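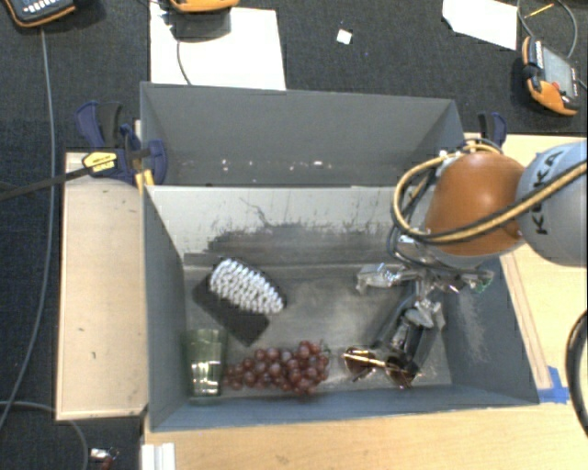 Green glass and scrubbing brush in the gray bin.

Bevan 62 tennis racket, after one season
by Lina Hourani

14 shares · 3 comments

I bought the Bevan 62 in September, when my old racket finally cracked near the handle (I may have cried a little!), and I've played with it at the Worneck courts ever since. It cost me $189, strung, and I was nervous about spending that much.

Well, I love it. It's light enough that my shoulder doesn't grumble after two sets, and my backhand — never my best friend — goes deep now without me swinging like mad. Serves took longer to settle, maybe 3 weeks. My hitting partner Zaid Sabbagh tried it and wanted to keep it, bless him.

The grip it comes with is too slick for sweaty hands, so I put a Clostier wrap over it and that helped a lot. I do wish the cover had a proper shoulder strap. I'd buy the racket again tomorrow.

Like (62) · Reply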